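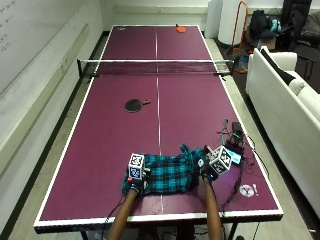
阅读时间:6 分钟

第七章 平面上的生活

7.1 桌子为什么总是满的

凡是搬过家的人都有过这种经验:新桌子进门那天,全家人围着看,有人说这下总算有地方放东西了。两个星期以后,桌面上有一只插线板、三封没拆的信、半袋猫粮和一把不知道开哪扇门的钥匙,吃饭的人端着碗坐到了沙发上。家具店的样板间里从来没有这把钥匙,那里的餐桌上永远摆着一盘柠檬。

上一章讨论的是柜子、抽屉和箱子,也就是有门、有盖、可以关上以后假装里面很整齐的容器。本章转向没有门的那一类:餐桌、书桌、台球桌、乒乓球台、窗台、冰箱顶、钢琴盖。我们把它们统称为“水平承载面”,下文简称“平面”。这个名称听上去比“桌子”高深一些,好处是可以把冰箱顶也算进来。冰箱顶在家政学文献里长期没有地位,尽管每个家庭都在使用它。

平面与容器的主要区别在于进入成本。往抽屉里放一件东西,要拉开、腾位置、推回去,中途还可能卡住。往平面上放一件东西,只需要松手。学生在课堂上常问,既然如此,取走的成本也应该同样低,为什么东西还是只多不少?这个问题留到 7.3 节。可以先提示一句:放下东西的时候人通常正要去做别的事,而取走东西的时候,人必须先决定把它放到哪里去。

7.2 一项旧调查

本章的许多数据取自 Wumpini Dogbe 在 Tunstead 所做的入户调查。Tunstead 是个不大的镇子,居民配合度很高,配合到有些人在调查员上门之前先把桌子收拾了,使得第一轮记录全部作废。第二轮改为不预约,受访者的热情相应下降,数据质量相应上升。

第二轮共登记平面 136 个,分布在 70 户人家。登记在册的物品总数为 3,939 件,其中将近 1,142 件与该平面的名义用途没有任何关系。“将近”一词需要解释。有若干物品的归类在研究组内部至今没有谈拢,例如餐桌上的一本菜谱究竟算不算与用餐有关,赞成者和反对者各写了一份备忘录,反对者的那份比较长。

所谓名义用途,指平面在购买时被宣称的用途。餐桌用来吃饭,书桌用来读书写字,球台用来打球。宣称这件事的往往是厂家。Mandagi 家具公司的旧版产品目录把同一款桌子分列在三个栏目里,依次叫作“家庭聚餐系列”“居家学习系列”和“手工爱好系列”,尺寸相同,价格各异。Dogbe 在报告的脚注里对此作了克制的评论,全文为“有意思”。

与名义用途相对的是实际用途,即平面在调查员进门时正在承担的工作。两者完全一致的情形有,但不多见,且集中在窄小到放不下第二样东西的平面上。熨衣板是一个值得注意的反例:它的名义用途十分明确,面积也有限,在 Tunstead 的住户家里却大多充当了衣架、信报架和猫的瞭望台。有一户人家的主人说,他们的衬衫一直在床上熨。

7.3 三个基本概念

为便于后文讨论,先给出三个概念。它们会在本章反复出现,建议读者在页边做个记号,或者放一张书签在这里,然后把书放在桌上。

一、承载意愿。指使用者认为某个平面“可以放东西”的程度。承载意愿与平面的结实程度关系不大。玻璃茶几相当结实,许多人却不肯在上面放重物;藤编凳子不怎么结实,上面往往摞着一整年的杂志。影响承载意愿的因素包括高度、颜色、是否贵重,以及上面是否已经有了东西。最后一项作用最强。一个空着的平面可以空很久,放上第一件以后,第二件一般来得很快。

二、停留期。指物品从放下到取走之间的时间。停留期在统计上分布极不均匀:钥匙和水杯的停留期以小时计,说明书的停留期以年计。Clolholm 一带的租房者有个说法,房客换过两轮,窗台上的那盆土还在。盆里原来种的是什么,说法不一。

三、转借。指平面在一段时间内承担另一平面的工作。面积大、高度合适的平面最容易被转借,餐桌是头号受害者,球台其次。转借多数是临时的,至少开始时大家都这么说。判断一次转借是否已经成为永久,可以看家里人怎样称呼它。如果孩子说“去爸爸的工作台那边吃饭”,那么餐桌的身份大概已经很难恢复。

这三个概念之间的关系比较复杂。承载意愿高的平面并不必然出现转借,停留期长的物品却几乎总会抬高周围的承载意愿。早期研究者试图用一条公式把三者统一起来,公式发表于某年 4 月,同年便有人指出它推导出的结论是所有东西最终都会出现在同一张桌子上。作者回应说,这与他本人的观察相符。

7.4 本章的安排

7.5 节讨论厨房台面,重点是切菜所需的最小面积以及家庭成员对这一面积的不同估计。7.6 节讨论书桌,兼及“一会儿就收”这句话的时间含义。7.7 节介绍记录方法,所用的 Idero 登记表附在书末,表格共两页,第二页专供填写“其他”。经验表明,第二页总是先用完。

阅读 7.5 节以前,请选定自己住处的一个平面,连续记录一周,每天在同一时刻登记其上的物品,期间不得整理。与人合住的读者应事先告知对方,并说明这是课程要求。过去几届学生中有人把这条要求延用到了学期结束以后,编者对此不承担责任。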